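Journals > Retail Practice > Vol. 2 > Section 4

4.2 Redemption by reward type

Members of the Mavar scheme were assigned to one of two arms. The first received a fixed voucher once they had collected 100 points; the second could choose between the voucher and a small product reward. Of the 1073 members enrolled, 452 redeemed at least once before the end of October. Redemption was higher in the choice arm, and the difference remained after controlling for store size and length of membership. Tokarz and Zalewska report a similar pattern for paper stamp cards, although their members could not see a running balance.

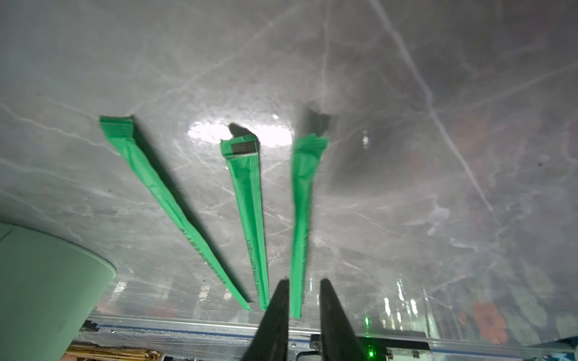
Figure 2. Stick sachets on a marble surface.

Visit frequency is a weaker measure. Members who redeemed early also tended to shop more often before joining – a selection effect that the present design cannot remove. We therefore treat the visit data as descriptive and base the tests in Section 5 on redemption alone.

Contact: Renata Mazurek, Clindivov | © 2019 The authors | Back to top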